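Gripper cable pulls tight when the wrist rolls, and the fingers drift open

Posted in: Small Arms and Benchtop Cells

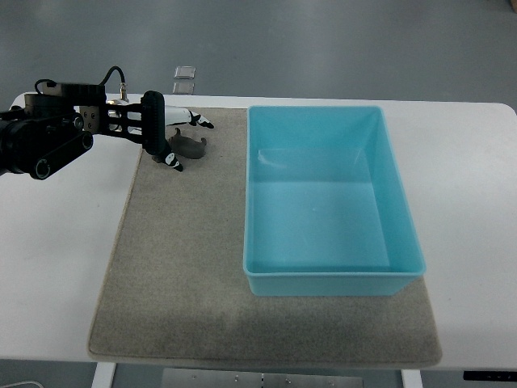

The arm over the mat, fingers open, with the blue bin to the right.

Zakhar Kravets

I look after a tabletop arm that does pick and place into a bin. The job is simple. Soft rubber toys get laid on a carpet mat, the arm picks them up one at a time and drops them in the blue bin. The arm is a Clulov, the gripper is a Derkar two-finger, and the whole thing sits on a sit-stand desk because that was the table we had.

I have two problems and I don't know if they are the same problem.

The first is the thin cable that goes over the top of the arm to the wrist. When the wrist rolls past a certain point toward the bin side, the loop flattens and I can see the connector being pulled. Twice now the gripper has dropped off the bus in the middle of a move. The arm keeps going and the gripper stays wherever it was. If I power cycle, it comes back and runs fine for a while. I have already swapped the cable once, for one of the same length from the spares box.

The second is that the fingers don't hold the way they used to. I command a close on a toy, they close, and during the lift they creep open a little. Most of the time the toy makes it to the bin. Sometimes it lands on the rim and rolls off onto the mat. I log the picks, and out of the last 131 there were 10 drops. Back in March it was almost none. The gripper temperature reads 40 C at the end of a run and I don't know if that is high for this model.

Things I have tried:

- Restarted everything, more than once.
- Homed the arm and re-taught the drop position over the bin.
- Wiped the patterned tips with a damp cloth.
- Raised the closing force one step. It helped for a day.

I have not taken the gripper off the wrist plate. I would like to know what I'm looking for before I start undoing screws. Is this a cable, a worn gripper, or something in the settings?

Plelletti bench hand

I have run the same arm with the same gripper for a good while, so I will go through it in the order I would do it.

Start with the cable, because a gripper that loses the bus in mid-move can give you all sorts of odd behavior afterward, and you don't want to be tuning force on top of that.

A replacement of the same length will do the same thing as the old one. Measure it before you order anything. Power the arm off, support it with your hand, and roll the wrist slowly by hand to the end of the travel your program really uses. Watch the loop the whole way. At the tightest point you still want a visible bend in it. If it goes straight, it's too short or it's tied down in the wrong place.

On most of the ones I have seen it's tied down in the wrong place. People put a cable tie close to the connector because it looks tidy, and then all the movement has to happen in the last bit of cable. Move the tie back to the rear housing and leave the loop free. The plug should go in without any sideways load. If you can let go of the cable near the wrist and the plug leans over, there's load on it.

While you have it unplugged, look into both halves of the connector with a flashlight. Bent pin, dark mark on a pin, or a shell that wobbles when you push it. A wobbly shell on the gripper side means a new socket, and that's a bench job with the gripper off. A wobbly shell on the cable side just means a new cable.

Then test it properly. Don't run the full program. Write a short one that only rolls the wrist from one end to the other with the gripper open, and have it read gripper status at each end. Let that run for an hour. If the bus stays up, the cable is done and you can go on to the fingers.

For the creep, I would check these before blaming the motor:

1. Finger screws. With the power off, hold each finger near the tip and try to move it toward and away from the other one. Any click at the base is a loose screw. Take them out one at a time, clean off the old thread locker, put on a small drop of the medium stuff and tighten to the figure in your gripper manual. Don't guess. The thread is soft and will strip.

2. Wrist plate screws. Same thing. Check them in a cross pattern, a little at a time. If the plate was loose, you need to redo the tool offset afterward because the gripper will have moved slightly.

3. The tips. A damp cloth isn't enough if you're handling rubber. Soft rubber leaves a film and you can't always see it, especially on a patterned surface. Use isopropyl on a lint-free wipe and let it dry fully. If the surface feels smooth compared to a new tip, replace both. Always both, or the grip will sit off to one side.

4. Hold current. This is a setting and it's separate from closing force. Closing force is what it uses on the way in. Hold current is what it drops to after it decides it has stopped. If someone lowered that to keep the gripper cool, you get what you describe: a good close, then a slow creep during the lift. Have a look at it before you raise the closing force again.

40 C at the end of a run wouldn't worry me, but go by the limit in your manual, since there have been a few versions of that motor.

Put the closing force back where it was before you start. Otherwise you'll be testing two things together.

One more thing. You said the desk is a sit-stand. Set the height you want, then lock the controller or unplug the desk. If someone bumps the buttons while the arm is running, every cable that goes from the arm to the floor gets pulled. I also go around and snug up the bolts on the crossbar under the top when I do the arm, because those desks loosen up with an arm swinging on them.

simiyu_nights

probably the gripper is worn out. mine did this and I just bought another one. the old one was five years old though

also are you sure it's not the mat? carpet moves. if the mat slides the toy isn't where the arm thinks it is and you get a bad grab on the edge of it, and then it looks like a weak gripper. tape it down

Derkar user, second shift

I agree with most of the long answer, but I would do it the other way around and look at hold current first, because it takes a minute and needs no tools. Open the gripper page, write down what's there, and compare it with the default for your model. If a firmware update was done since the thing last worked well, the update may have put it back to default and your old setting is gone. That's what happened to us. We had ours turned up from default and never wrote it down anywhere.

The mat comment isn't wrong either. A carpet mat on a smooth white tabletop will walk if the arm touches it, and with the lower finger working that close to the surface it only takes a small error in height for the tip to drag. Look at the tips for wear on the very end. If they're worn at the end and good on the face, you're going too low. Raise the pick height a hair and see if the drop count goes down. We used double-sided carpet tape under the corners and drew a pencil line along one edge, so anyone starting the shift can see if it moved.

For the bin, same idea. Mark where it goes. If the toys hit the rim, either the bin has shifted or the toy is hanging low when it arrives. Stop the program just before the release and look at which one it is. If the toy is hanging at an angle, it's slipping in the fingers. If it's straight and over the rim, re-teach the drop point more toward the middle of the bin. You said you re-taught it already, but if the bin isn't marked, then you taught it to wherever the bin was that day.

I don't fully agree on the hour-long cable test. Ours passed an hour and failed later in the same shift, once everything had warmed up. I'd run it over lunch at least, and run it right after a normal work cycle when the gripper is warm.

As for how often, we do ours on Wednesday before the first run:

- Wipe the tips with isopropyl.
- Wiggle both fingers, power off.
- Roll the wrist by hand and watch the cable.
- Check the mat line and the bin marks.
- Read the gripper temperature and write it on the sheet.

It takes 10 minutes. The screws get checked with a torque driver every second month, unless something clicks.

Zakhar Kravets

Thanks to all three. I followed the long answer for the cable and the last one for the rest.

The tie was close to the plug, as described. I moved it back and the loop now keeps its bend all the way through the roll. The pins look clean. I ran the wrist test over lunch with a warm gripper and the bus stayed up. I'll leave the new cable on and keep the old one as a spare, marked.

One screw on the lower finger was loose. I could feel the click once I knew to hold it near the tip. The other finger was fine. Hold current was at default, and I found an old note in the program comments with a higher number, so somebody had changed it before my time. I put the old number back and set closing force back down a step.

The mat is taped. I haven't marked the bin yet.

I still want to replace the tips as a pair. Does anyone know if the tips for the newer Derkar fit the older fingers, or do I have to order the whole finger?

Derkar user, second shift

Check the back of the old tip. If it has two small holes, the newer ones fit. If it has one hole and a peg, you need the older tip, and Plelletti still had them in stock when I ordered ours.

Contact the moderators | Copyright Simiyu Bench Help | Back to top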